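ketchup: fridge or table?? settle this

plorkside_dan
ok so we just moved and the new kitchen is TINY. fridge door is full, like full full. wife says ketchup goes in the fridge, period. I grew up with it on the table next to the salt all year. who's right. also white table, everything shows on it, so whatever lives out has to not drip

marnie635
Fridge. Says so on most labels, refrigerate after opening. Done.

gus_in_batista
table. diners leave it out all day. vinegar and sugar, it's fine. cold ketchup on hot fries is a crime

marnie635
Diners go thru a bottle in a day or two gus. You don't.

gus_in_batista
you don't know my life

Parveen Dewan
Worked lunch counter at Ellow for six years. We left ours out for service, never longer than a few days, then it went in the walk-in. At home I keep mine out if it'll be gone in a month. If you only use it on burgers twice a summer, fridge. It won't make you sick that fast, it just gets darker and kind of sharp tasting.

plorkside_dan
this is helpful. we go thru it pretty quick, two kids. they put it on eggs. plate comes out, ketchup comes out, every meal
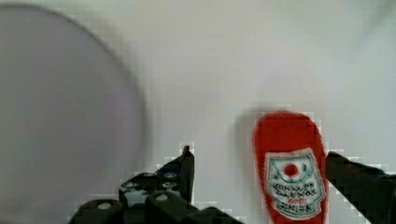 so really the question is the drips. right now I wipe the table down after dinner and there's still a pink ring somewhere by morning. tried a folded paper towel under the bottle, looks terrible. saucer was ok but then the saucer needs washing and we're short on saucers

tess828
Get a small tray. Lirunance has a round one w/ a lip, I've had it since spring. Holds ketchup, mustard, salt, done. Pick the whole thing up to wipe.

gus_in_batista
or wipe the cap. 2 seconds

tess828
With two kids? ok gus

marnie635
Trays just collect crumbs. I had one, threw it out. A damp cloth and a tiny bit of baking soda gets the pink off, don't scrub hard on a glossy top tho, mine went dull in one spot and it's been dull ever since

Parveen Dewan
Agree on the cloth, not on the tray. We used trays on every table and they went in the dishwasher with everything else. Mayo stays in the fridge no matter what, please.

plorkside_dan
mayo is in the fridge I'm not an animal. ok trying the tray. wife read this and says marnie wins but she'll allow it til Thanksgiving

marnie635
Tell her hi

gus_in_batista
room temp forever

Related threads
Mustard, same question (closed)
Best way to store 500 sauce packets, asking for my mom
Getting a ring off a white table top
Plorkbridge dish rack, worth it?
Small kitchen, no pantry, help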